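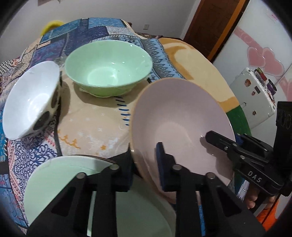
Search the archive
Search this list only
Go

Subject: Re: [gripper-care] pads slipping on smooth crockery
From: Misaki Miyazaki
To: the list

Hello Rin, hello all,

Sorry for the slow reply, I have had a house full of relations for most of August and the only quiet time I get is before breakfast. Rin Maruyama wrote:

> We have 2 hand-held grippers here at Murkthorpe, both with the
> foam pads on the inner faces of the fingers. One of them has begun
> to let plates turn in the grip. It picks up well enough, but as soon
> as the plate comes up on its edge it starts to swing round, and
> bowls are nearly as bad. The other is fine. Same foam, same
> plates, same person squeezing. I have tightened everything I can
> find. Do I just replace the pads, and if so, is there a trick to
> getting the old ones off? Also, how often do the rest of you do it?

Yes, replace the pads, but do please look at the fingers first! I went through three sets of foam at Fotholm one winter before it dawned on me that the foam was perfectly good and one finger was sitting a hair out of true. A wide plate is a cruel test for this. If the two faces don't meet flat, you are only really holding it by one edge of the pad, and all that weight up above wants to go somewhere.

The way I check is to close the fingers slowly on a strip of ordinary writing paper and give it a gentle tug, first near the tips, then in the middle, then well back. It should drag the same all along. If it slides out easily at the tips and sticks further back, your fingers are splayed. Slacken the two screws on the finger (just enough that it will shift, don't take them out, they roll under the furniture and you will be on your knees until Friday), close the gripper on something flat and stiff, and nip them up again a little at a time, going from one to the other. I use an old steel ruler. Then try the paper again. I nearly always have to do it twice.

Now the pads. I peel from the back end towards the tip, very slowly, with a hair dryer on its low setting to soften the glue. Whatever stays behind comes away with a thumb and a bit of patience. I have seen people go at it with a kitchen knife and they do get the foam off, but they also leave nicks in the finger, and the new pad never lies down properly over them. Wipe with surgical spirit, let it dry, and don't touch the face again afterwards. Press the new pad on from the middle outwards, close the gripper on a folded tea towel and leave it overnight. I know everyone is in a hurry, but the ones I rushed all crept at the corners.

Before you throw the old foam away, have a good look at it. Shiny in one patch means the fingers were out. Shiny all over is plain wear, or washing-up liquid, and a wipe with warm water may be all it wants.

As to how often, I keep a notebook with a pencil tally, and my last set managed 1672 picks, nearly all of them crockery. Farko's lot last 26 days as a rule, but they work theirs harder than I do and they don't count, they just change them by the calendar. Either is better than waiting until something gets dropped.

One more thing while you have it in your hands: open and shut it a few times with nothing in it and listen. Mine had picked up a bit of fluff in the linkage and was closing a touch late on one side. A soft paintbrush had it out in no time. I don't oil it, whatever Ko may tell you, as the oil finds its way on to the foam sooner or later.

Do write back and say what the paper test showed, and if you're short of foam I have a part sheet I can cut up and post.

All the best,
Misaki

Related messages
Screw keeps working loose on left finger
Where do you buy your foam? (3 replies)
Re: Re: oil or no oil
Keeping a pick tally, notebook or spreadsheet
Handle strap for small hands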